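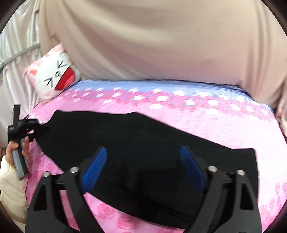

Welcome to the Whitcombe Kart Club questions page! If you're thinking about your first Friday evening session, most of what people write in to ask should be covered below, and we're happy to hear from you about anything we've missed. The one we get most is about shoes. Please bring a closed pair with thin, flat soles and a bit of texture underneath – fine parallel ridges like the ones on those blue pads are just right, while deep hiking treads tend to catch on the pedals.

Do I need my own kart?
Not at all. We keep a small fleet of rental karts, and you're welcome to use one for as many sessions as you like before you start shopping (plenty of our members never do).

How long is the track?
One lap is about 2,000 feet, with a long right-hander we call Jernon and a tight little hairpin that humbles everyone sooner or later.

What does an evening cost?
It's $41 per driver, and that covers the kart, fuel, a loaner helmet and the drivers' meeting. Please don't skip the meeting, even if you've raced elsewhere – our flag rules may be different from the ones you know.

Can I bring my own helmet?
Yes, as long as it's full-face and passes the check at the sign-in table.

What happens if it rains?
We run in light rain and stop for lightning. If we call the night off before your first heat, your fee moves to any later session through the end of the season.

Who do I talk to about racing numbers?
Yolandi Maluleke looks after those. Number 19 is taken, and so is 146, but she'll gladly go through the rest with you at sign-in.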